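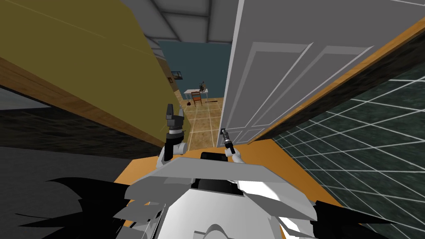

Allmont Threshold Seal by Soltstead

Old houses leak air at the bottom of every inside door, and we have been fiddling with ways to stop it for years. The Allmont is the one we kept coming back to. It's a slim brush seal that fixes to the foot of the door and drops gently onto the floor when the door shuts, then lifts again the moment you open it. No dragging across the carpet, no scraping on tiles, and no sausage-shaped cushion to kick out of the way each morning!

The lift is worked by a small button on the hinge side. Press it against the frame and the brush comes down; let go and a spring pulls it up. You can set how far it drops with a screwdriver, so a floor that slopes a bit (whose doesn't?) is no trouble.

What's in the box
Aluminium carrier, 663 mm long, with the brush already fitted
2 end caps
Fixing screws and a spare spring
Paper template for marking the holes
Folded instruction sheet

Cutting it to fit

The carrier can be shortened with a junior hacksaw, always from the end away from the button. Slide the brush back before you cut, or you'll chew the bristles — we've done it. Take off no more than 200 mm, as the lifting bar inside stops there. File the edge smooth and push the end cap back on.

For wider doors, have a look at the Menberg, the longer version with a double spring. It takes the same brush.

Will it suit my door?

Solid wood and hollow doors are both fine. The gap underneath should be at least 5 mm when the door is shut. It isn't meant for outside doors, where rain would get into the spring.
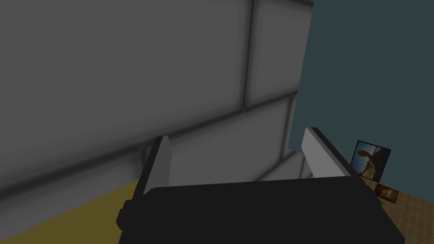
Nokuthula Mathebula: I fitted mine to the box room door in July and then went straight back for another. The whistling on windy nights has gone and the door still swings easily. One grumble, the template is thin paper and mine tore at the first hole, so I'd stick it to some card first.

Good tip, and we now do the same in the workshop. If your brush starts to look flat, comb it through with an old toothbrush. Replacement brushes come in grey or black and slide in from the end, so the carrier can stay on the door. A drop of light oil on the button once in a while keeps everything moving sweetly.

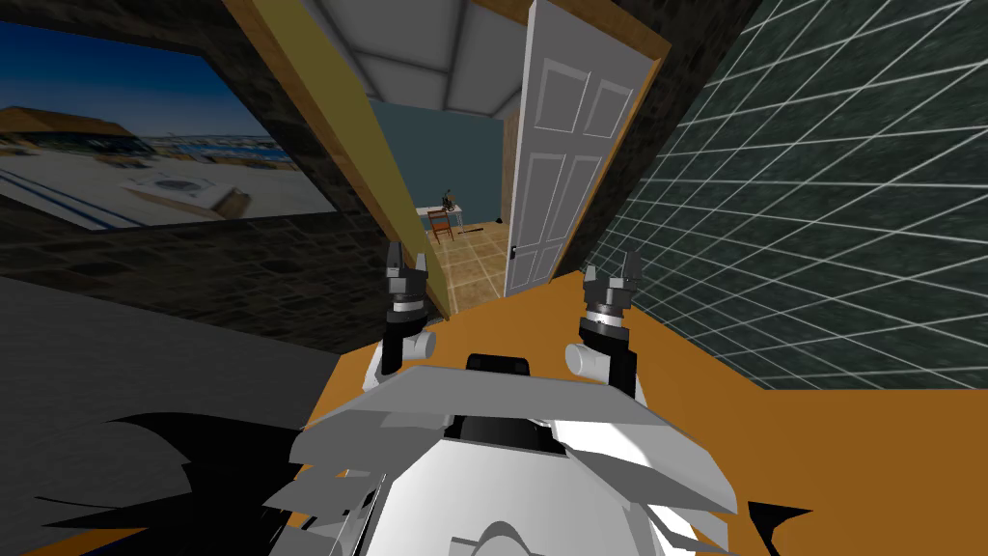
Open doorway, white door to the right

Also in this range: Hendricks letterbox brush, Menberg wide door seal, spare springs. Page checked by Pieter Molefe, 07/10/2024.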